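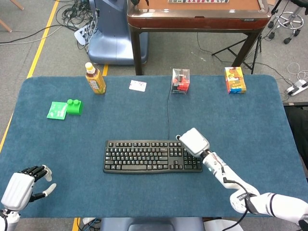
Staking Yields Are Not Savings Rates

By Arlo Brannigan

Every few months a token project finds a new way to say "interest" without saying it. This season it's Filtosik, which pays 19 percent a year to anyone who locks up coins, and whose fans talk about it the way my parents talked about a certificate of deposit.

I don't buy it. Ask where the 19 percent comes from. A bank pays you out of what borrowers pay the bank. Filtosik pays you in freshly made Filtosik. If 71 percent of the supply is staked, and the project says it is, then most holders are being handed extra slices of a pie that got cut thinner to make them. The people who really lose are the ones who didn't stake, plus whoever buys from you later.

Fans answer that the price has held up. Sure, with most of the supply locked and a seven-day wait to get it out. A price set by the few coins still free to move doesn't tell me much. I'd like to see it on a bad morning when half the stakers want the exit together.

We had a version of this with Stusari. The payouts looked great on the dashboard right up to November, and the dashboard went on looking great afterward, in tokens. In dollars it was another story, and I know people who didn't check the dollar column for weeks.

Then there is the matter of who runs the thing. Filtosik lists 323 validators, a number that gets repeated a lot as proof that no one is in charge. How many of them sit with the same hosting company? How many belong to Soliman, the fund that bought in early? I've asked twice and been sent a link to the same blog post.

Maybe the fees will grow enough to cover the payouts someday. If the project published fee income next to new coins issued, month by month, I'd read it with an open mind. Until it does, I'm treating the 19 percent as advertising.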